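Speaker notes: Getting a school kindness program past its first year
Breakout session, Friday, 2:00 p.m.
Slides in brackets. Skip slide 6 if we start late.

12 shares | 2 comments

[Slide 1, title]

Welcome people in. Ask who is from an elementary school, who is from a middle school, who is district office. Say where I teach: Ehlers Middle School, grades six to eight. I run the student anti-bullying group there, and I teach seventh grade social studies.

Say up front that the handout is on the back table and the slides will be posted, so people don't need to copy anything down.

[Slide 2, where we started]

We began with an assembly in August. We had a speaker, a song, a banner the whole school signed. Students liked it. By the end of October the office referrals for name-calling looked the same as the year before. The banner was still up in the gym.

The assembly got everyone's attention for a day. We had no plan for the day after. If your school has done one of these, you probably know the feeling.

Pause here. Ask for a show of hands: who has had a big kickoff and then not much?

[Slide 3, the weekly meeting]

What we changed first was the homeroom schedule. Every homeroom now has a 40-minute class meeting once a week. Same day, same time, whole building. It took the principal moving the club period, and that was the hardest part to get approved.

The agenda is short. A student leads it. One item is something that went well, the next is a problem that affects the group, and the rest of the time goes to that problem. Names are not used when the problem is about a person. The agenda gets written out by hand on a small board before the bell.
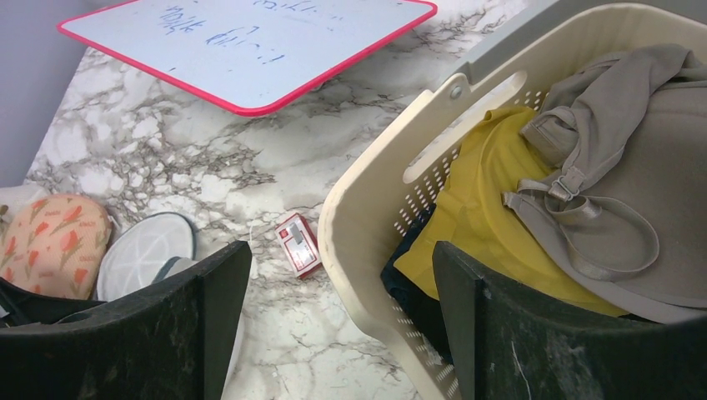 Small whiteboard with a red-pink rim, with some of the writing rubbed out.

Teachers asked for a script the first year. We gave them one page of questions and told them to stop using it when they were ready. Most had dropped it by spring. A few still use it and that is fine.

Read the sample questions from the handout:
What is one thing people in this room joke about that isn't funny to everybody?
Where in the building do you feel left out?
What would you want someone to do if it happened to you?

[Slide 4, the parade and the money]

People always ask about the float, so cover it here. Our student group builds one for the Viltard Harvest Parade every fall. It is good for the students and good for the town to see them. It is also where most of the fundraising goes if you let it.

We had a $3,000 grant from the Sostent education fund. The first year nearly all of it went to the float and T-shirts. The second year we put a cap on the float and used the rest for substitute teachers, so that staff could go to training during the school day. If you remember one budget item from today, make it substitutes.

A local print shop, Bidness, does the float lettering at cost. Ask your print shop. Ask early in the summer.

[Slide 5, the clothing closet]

This came out of a class meeting. A sixth grade homeroom brought up that students were being teased for wearing the same clothes several days in a row. The students didn't want a poster about it. They wanted a place to get clothes without being seen getting them.

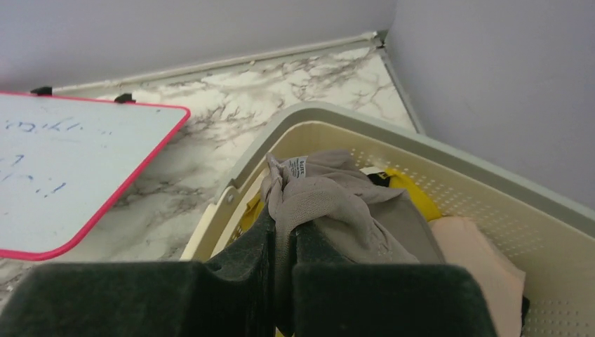

The closet is open before first bell and during the last period, and a student can go with a plain hall pass that doesn't say where they are headed. Families drop donations at the side door, and the student group sorts them. Keep the sorting simple. A laundry basket is enough to start with, and a top with its care label still sewn into the seam saves you guessing how to wash it. Everything gets washed before it goes on a shelf. We ask the sorters to hold back anything with a name written in it, in case the old owner sits two rows over.

Referrals for comments on clothing went down in sixth grade that year. I can't say the closet did it. The meetings were going on at the same time.

[Slide 6, what didn't work]

Peer mediators at lunch. Students did not want to be seen walking up to the table. We moved it to the counseling office and it gets some use now.

The pledge cards. They were signed and left on the floor of the bus.

The parent night. Low turnout twice. We now set up a table at fall conferences, where parents already are.

[Slide 7, questions]

Leave ten minutes. If it's quiet, ask what their schools do in the week after an assembly.

Likely question: how do you get the eighth graders to take it seriously? Answer: let them lead the sixth grade meetings once a month.

Remind them about the handout and the sign-in sheet. The room is needed at 3:00.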